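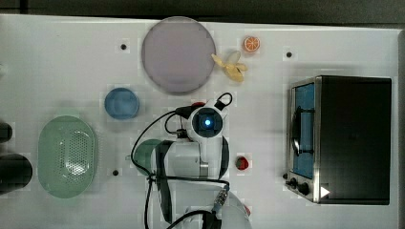
Chapter 4
The Kitchen Table: Where Things Are

In this chapter you will learn to say where a thing is, using the words on, in, beside, between, above and under. We begin with the kitchen, as most learners already know the names of some dishes and foods in English.

In the last chapter Zoia Hnatiuk moved into her new flat on Segura Street. Now she is laying out the dishes, and her neighbour Genji Matsuda asks her many questions. You will read their conversation on page 17.

4.1 Words for dishes

A plate is flat. A bowl is round and deep. A colander has many small holes, so the water can run out when you wash fruit or drain noodles. The colour normally comes before the name of the dish: a blue bowl, a black pot, a green colander. If we speak about the shape too, the shape usually comes before the colour: a round purple plate, an oval green colander.

Please notice the spelling of colour. In Canada and Australia it is written with a u, and the same is true for flavour and neighbour.

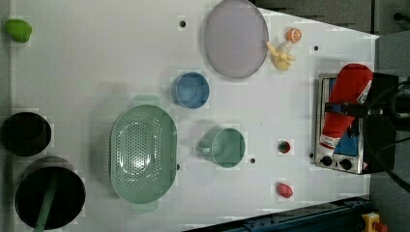

4.2 Beside, between and in

We use beside when two things are near each other, side by side. The banana is beside the plate. We use between when there is one thing on each side. We use in when something is inside another thing, for example a spoon in a pot.

Learners often mix up in and on when they speak about a tray or a colander. If the thing is low and flat, both words can be heard. The bottle is on the tray, but the berries are in the colander.

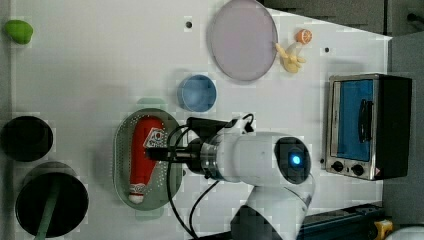
With a bottle we can also say how it rests. A bottle stands on its base, or it lies on its side. The verb to lie is irregular, and its past form is lay. Do not confuse it with to lay, which needs an object: Zoia lays the bottle on the tray.

Before you continue, write 2 sentences about your own kitchen table with beside, then read them to a partner.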